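Rirkstead Parish Oral History: second progress report to the Flulance Fund

12 February 2020

You asked for a report at the halfway point. We are slightly past it, depending on whether one counts the fortnight when the hall had no heating and we recorded only coughing.

The grant was for collecting the memories of people who worked at the Briveck brickworks before it shut, and putting them where others can hear them. We promised 44 interviews by June. We have 13 fully transcribed and another 10 recorded and waiting. The arithmetic is not lost on us.

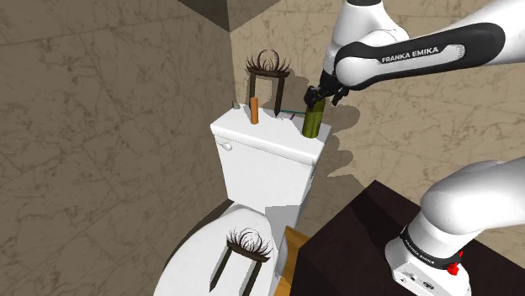 Rirkstead Local History Group

Transcribing is the slow part. Our first estimate was four hours of typing for each hour of talk, which would be fair if former kiln men spoke one at a time. They prefer to be interviewed in pairs and to correct each other on dates. Prasanna Sheikh has taken over the typing rota and introduced a rule that disputes over what year the chimney came down are to be marked "disputed" and left alone. Output has doubled.

Spending is close to plan. The two recorders came in under budget and the microphones went over it by nearly the same sum. We have spent £320 on travel, mostly to reach people who moved to the coast on retirement and have no intention of coming back, even for cake. The budget line for cake is also under some strain.

One setback to report. Bailly, the printers, have put back the booklet by six weeks. Their quote still stands, and we have used the delay to fix the map, on which the clay pit had been placed under the Methodist chapel. The chapel took it well.

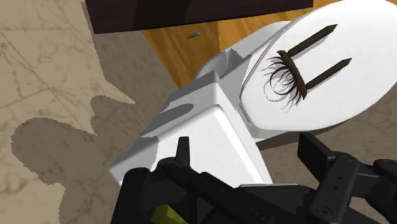 Gaëtan Hoarau has now finished the first version of the index, so a listener can look up "wages", "accidents" or "the strike" and go straight to the right place on the recording. At present a great many entries lead to "foreman, opinions of". Several of these will need a conversation with the families before they go online, and we have held them back for now.

What we would like from you is agreement to move the unspent printing money into paid transcription until the end of June. It would not get us to the full number, but it would clear the waiting recordings and let us keep interviewing. Our oldest contributor is 96 and has asked twice when we are coming back for the second half, as he stopped in the middle of 1951.

Accounts and receipts are attached, including the one that went through the wash.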